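**Week 5 handout: reviewing a product (the Edet two-finger gripper kit)**

Notes by Dalal Chamoun. Read before the lab.

The Edet kit is sold by Luvora for light household handling: bedding, towels, clothes. It comes with a parallel gripper, a wrist camera and 36 sample routines. Settimio Longo will lend one kit to each bench in August.

Cloth is a hard test for any two-finger gripper. It has no fixed shape, and the best place to take hold is usually an edge or a hem – if the camera can find one.
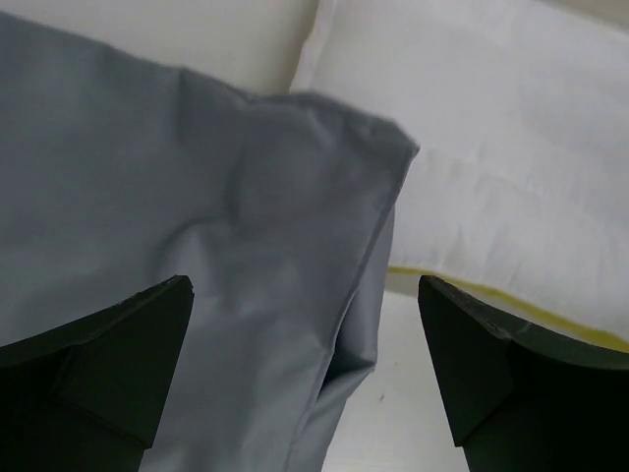

Thick hems give the fingers more to close on than a single layer. Smooth fabric may slide, so start with a low lifting speed and raise it in steps.

For your review, cover:

- setting up, including calibration
- grasping at a hem and at a flat area, 7 tries each
- the manual – is it clear enough for a new user?

Hand in 200 words per section to Tala Sfeir.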